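Grout Haze, Joint Width and the Case for Waiting: A Conversation with Hayley Tapley

01/02/2026

Hayley Tapley specifies tile assemblies for commercial kitchens and wash areas. Before that she spent 10 years setting tile for Zernitz, a contractor that works mostly on floors with drains in them. Her notes on joint failure circulate among installers as photocopies, and she is revising them for Keltavel, where she now runs the materials desk.

Her first subject was joint width, which she considers the most neglected decision in a tile job. "People pick the tile, then the color, then somebody on site picks the joint with whatever spacers are in the truck," she said. She wants the width written on the drawing. A narrow joint hides variation in the layout only if the tile itself is consistent, and she measures a sample from each carton before she agrees to one. At a job named Kettle, she rejected 37 tiles out of a delivery of 189 for being out of square.

"The supplier told me the joint would absorb it. A joint can absorb a little. After that you see the line wander, and you see it most on white tile with dark grout."

She does not object to that combination. Dark grout hides staining in service, and white tile makes residue easy to find. Her objection is to the cleanup. Pigment from a dark grout will settle into any unsealed or lightly textured face, and the haze becomes harder to lift with each hour. She does a test wash on a spare tile first and keeps the bucket water changed.

Asked about scuffs on matte tile, Tapley separated marks that sit on the surface from marks that have cut into it. Metal transfer is the usual gray streak. It belongs to the first group and comes off with a mild acidic cleaner and a white pad. "If your fingernail catches, stop cleaning. You're polishing a scratch."
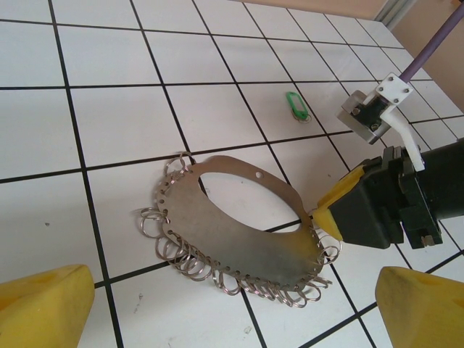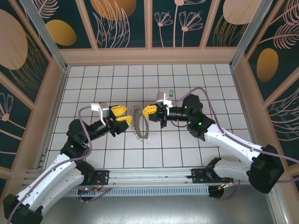 Curing and Early Use

The second half of the conversation concerned time. Tapley's position is that most early failures are scheduling failures. Cement grout will take foot traffic well before it will take standing water or a loaded cart, and the two dates tend to be merged on a contractor's calendar.

"The bag gives you a number at a certain temperature. Then the heat is off in the building and they use the same number."

Sheila Cheetham, who manages the Vudell site, joined for this part. Her floor was opened early last March and had to be partly regrouted. "We rolled a 2,000 pound cart across it the next morning," Cheetham said. "The joints powdered along the wheel path and nowhere else."

Tapley used epoxy grout for the repair, with the old joints raked out to at least two-thirds of the tile depth. She dislikes shallow repairs, which she says come loose in flakes. She also had the perimeter joint cut back and filled with sealant, as the original installer had packed it with grout hard against the wall.

On sealers she was brief. Epoxy does not need one. Cement grout in a wet area benefits from a penetrating type, applied after the full cure and renewed when water stops beading. She does not use topical sealers on matte tile.

The revised notes will include a blank table for recording slab temperature at mixing and at first traffic. Cheetham has asked for copies.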